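Kanico Cotton Laundry Line: Everyday Tees and Soft Whites

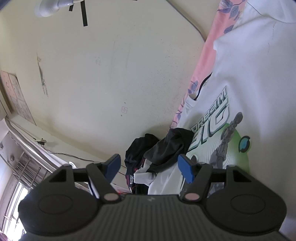

We started carrying the Kanico range back in June, after a good many of our regulars asked whether we had any plain, honest cotton that could be washed again and again and still be nice to put on in the morning. It took us a while to find something we wanted to wear ourselves (we are fussy about necklines, and we always will be!), but we're so pleased with these tees that half the shop has gone home in one.

The Kanico Everyday Tee comes in white or black and is cut generously through the body, with sleeves that sit a little above the elbow. If you're between sizes and like a closer fit, go down one. If you like to sleep in your T-shirts, as plenty of our customers tell us they do, stay where you are and enjoy the room.

Washing is easy. Keep the blacks and the whites in separate heaps, turn anything with a print on it inside out, and wash at 40 degrees Celsius on a normal cycle. Take the tees out soon after the machine stops, give each one a good shake, and hang it up by itself with a bit of space on either side. A few soft wrinkles will stay in the cotton, and we rather like them, but a warm iron takes them out if you're headed somewhere smart.

Sizes: S to XXL
Colors: white, black
Sold as: single tee, pack of 2, or pack of 3
Care: machine wash, line dry, warm iron, no bleach

Orders from the Stamau store go out within 2 working days. You're also welcome to pick up at our Foketmont counter, where we keep one of every size on the rail for trying on. Buy 10 or more tees in any mix of sizes and we'll pay the shipping.

Goes well with: Ó Gríofa wooden clothespins, Kanico mesh wash bag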